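Skullow Recusal Claims

README and data card for the public release

What is in this release

Skullow is a set of posts, newsletters, and reader comments in which a writer says that a public official should step down from a case, a vote, or an inquiry on account of a conflict of interest. Each text has been split into separate claims, and each claim has been labeled by hand. The texts come from 42 websites, all in English and all open to read without an account at the time they were saved.

We started it in August as a side job to a survey of local political blogs. Merike Sakalauskas had been reading posts on the Hedegaard harbor inquiry and noticed that most of them used the word "recuse" in at least two senses, often in the same paragraph. Sometimes it meant stepping aside from one decision. Sometimes it meant resigning the whole post. Existing claim collections we tried put both under one label, and that was no use to her. The first version of the label guide was her notes on those posts.

The release does not say whether any official did anything wrong. It says what was claimed, about which kind of office, and what the writer offered in support.

Files

claims.tsv holds one claim per line, with the labels.
texts.tsv holds the source texts after cleaning.
sites.tsv lists the sites by code, with the kind of site (personal blog, group blog, party newsletter, local news with comments).
guide.txt is the label guide, last version.
changes.txt is the list of changes between versions.

All files are UTF-8, tab separated, with a header line. Tabs and line breaks inside a text have been replaced by a single space. If your spreadsheet program turns a claim that starts with an equals sign into a formula, import the column as text.

Fields in claims.tsv

claim_id: a text code. Stable across versions. A claim that has been withdrawn keeps its code and the code is not given out again.

text_id: points to texts.tsv.

claim: the words of the claim as they stand in the source. Spelling and capitals are left alone.

office: prosecutor, judge, elected member, appointed head, staff, or other. "Staff" covers anyone who works for an office holder and does not hold office. Please read the guide before you use this one, as the line between appointed head and staff moved once.

call: step aside, resign, be removed, disclose, or none. "None" means the writer describes a conflict and leaves it there.

tie: the kind of connection claimed. Money, family, former job, earlier case, friendship, party, or unstated.

support: what the writer points to. Document, news report, other blog, named person, unnamed person, or nothing given. There can be more than one value, separated by a semicolon.

certainty: how the writer puts it. Flat statement, question, or hedged. Rhetorical questions ("How could she not have known?") are labeled as questions here and marked again in the notes field.

notes: free text from the labelers. Not cleaned up.

How the texts were picked

Deividas Venckus wrote the collector. It saved pages that contained one of 30 search phrases along with the name of a public office. The phrases are at the back of the guide. After that a person opened every page and dropped those where the phrase was there for some other reason. A lot of pages about sports referees went out at this point, and a fair number about school boards choosing textbooks, where "conflict" meant an argument.

We kept reprints. Political blogs copy from each other, and a claim can show up word for word on several sites within a day. Reprints have the same value in the group column of texts.tsv. If you are training or testing anything, split by group and not by line, or the same paragraph will end up on both sides.

Comments were kept only from sites where the comment page was open to search engines. User names in comments were replaced with codes before anyone labeled them.

Labeling

Four people labeled: Merike Sakalauskas, Sarmīte Zariņš, Deividas Venckus, and Sabina Štěpánek. Every claim was read by two of them, working apart. Where they differed, a third decided, and the first two labels are kept in the columns label_a and label_b so that you can work out agreement in whatever way you like.

The field with the most trouble was support. A writer will often say "the records show" and link to another blog that says "the records show." The rule we ended on is that support is what the reader lands on after one click. One click to a blog is "other blog," even when the blog has a scan of the document further down. Sabina objected to this rule and her reasons are in changes.txt under the third version. She has a point for the Grolgate posts in particular, where nearly all the scans are hosted on one site.

Claims where the writer quotes someone else in order to disagree are labeled as the quoted person's claim, with "quoted against" in the notes field. We did not make this a field of its own. We should have.

Names

Names of office holders have been replaced in claims.tsv and texts.tsv by the office and a number, for example PROSECUTOR_7. The same person has the same number within one text group and a different one elsewhere. Place names stay as they are. It is easy enough to find the original posts by searching for the wording, so please do not treat this as real protection. It is there mainly so that models do not learn that a given name goes with a given accusation.

If you are named in a text and the replacement failed, write to the address in guide.txt with the text_id. We will fix the line and put out a new version without arguing about it.

Known problems

Party newsletters are thin. Two of the larger ones asked to be left out, and we left them out.

The Millance city sites are overrepresented because of one long dispute over the city attorney. Anyone computing rates by office should either drop the Millance group or report figures with and without it.

The collector missed pages where the office name was only in an image or a video title. Some writers on the Hedegaard inquiry post almost entirely in that way.

Dates are the dates shown on the page. Some blogs update the date whenever a post is edited, so the order of reprints is unreliable. Do not use this release to say who published a claim first.

The cleaning step ate apostrophes on a few older sites. "Wont" and "cant" in the text are usually ours and not the writer's.

What it can be used for

Finding claims in text, sorting calls for recusal from calls for resignation, studying how support is given in political blogging, teaching. We know of one journalism course that uses the certainty field for a class exercise.

It should not be used to rate officials, to rate blogs by honesty, or as evidence in a complaint. A flat statement with a document behind it may still be wrong, and we did not check.

License and credit

Labels and guide: free to use and change with credit. Source texts remain with their writers and are included in short form for research. If you pass the files on, pass this README on with them.

Please credit as: Skullow Recusal Claims, edited by Siiri Navickas.

Contact and upkeep

Siiri Navickas answers mail about the labels. Deividas Venckus answers mail about the files and the collector. Replies can be slow in August. When you report a mistake, send the claim_id, the label you think is right, and the line of the guide you base it on.

Corrections are gathered up and released together. We do not change files in place, so a version you downloaded earlier will stay the same as the one other people cite.

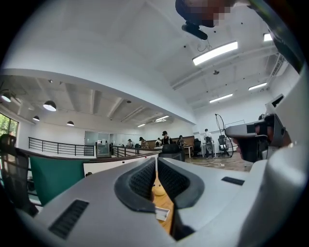
Older versions stay up next to the current one, and changes.txt lists every claim that was relabeled or withdrawn between them.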